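Hanging and Loading Perforated Wall Panels

Last updated 30 April 2023

Applies to steel and hardboard panels fixed to stud walls, masonry or an extruded aluminum frame. For panels on drywall alone, with no stud behind them, see the separate page on hollow-wall anchors.

Tools and materials

Perforated panel, cut to size
Furring strips or standoff spacers, 1/2 inch minimum
Pan-head screws, #8, with flat washers
Stud finder or masonry bit
Level, pencil, tape
Hooks, rails or baskets to suit the hole pattern

Step 1. Check the hole pattern before buying accessories

Measure center to center across ten holes and divide by nine gaps. One-inch spacing takes standard hooks in either 1/8 inch or 1/4 inch wire, depending on hole diameter. Slotted and metric patterns need accessories from the same maker. Decorative panels with very fine perforations don't take peg hooks at all. They have to be fitted with a rail or a screwed bracket.

Step 2. Lay out the supports

Mark stud centers on the wall and run a level line for the bottom edge. Set the first support on that line, the second at the top edge, and further supports between them at 16 inches or less. In the Flikcombe workshop the panels were first hung at 24-inch spacing. Waltraud Gasser measured 3/8 inch of bow at mid-span after one winter and added an intermediate strip to each bay.

On an aluminum frame, use drop-in T-nuts and put one fastener within two inches of each corner. Tighten the corners last.
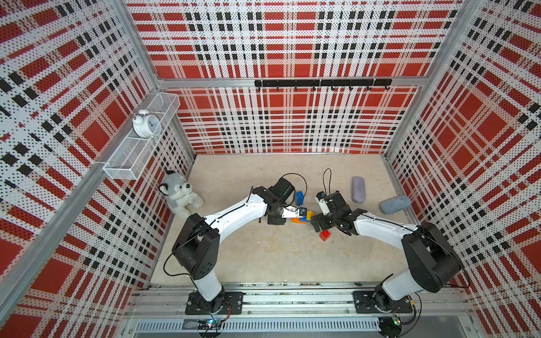
Load on a single peg hook is carried by two holes, and the sheet around them deforms well before the screws at the edge come under strain. A rail spreads the same load along its length and should be the first choice for anything used daily. Set it high enough that the longest tool clears the work surface by at least four inches. A black hook rail with small hooks curling outward, mounted just below an aluminum crossbeam, is a good arrangement to copy: the rail is easy to line up by eye with the beam above it. Screw the rail into a support strip wherever the layout allows.

Step 3. Fix the panel

Lift the panel onto the bottom line and rest it on two temporary nails. Start the top center screw, check for level, then work outward. Leave hardboard screws a quarter turn short of tight. Hardboard moves with humidity, and a panel hung in October in an unheated room may buckle by spring if it is pinned hard at every edge.

Printed or patterned panels need one more check. Dry-fit adjoining sheets and line up the pattern at eye height first. Trim any error off the top edge, and cut with the printed face up when using a handsaw or face down when using a jigsaw.

Step 4. Load the panel

Work from the bottom up and from the supports outward. Heavy items go directly over a strip. Keep a record of what each bay carries if several people use the wall. Tiina Saarinen's sheet for the Guvivholm store lists 378 items over 216 hooks, with doubled hooks marked in a second column.
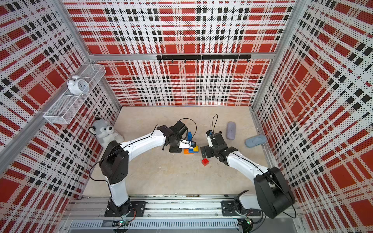
Side panels tend to be underused. They are harder to read from the front, so they suit bulk storage better than tools picked out by shape. Containers are the usual answer, and wire mesh is preferable to solid plastic where dust is a problem. A white wire-mesh basket near the upper corner of the left wall, for instance, leaves the lower part of that panel clear for elbows and long stock. Fix baskets at two points along the upper rim and add a third at the bottom if the basket rocks when pulled.

Step 5. Recheck

Go over all fasteners after two weeks and again after six months. Replace any hook that has pulled its holes oval, and move the new one at least one row up or down.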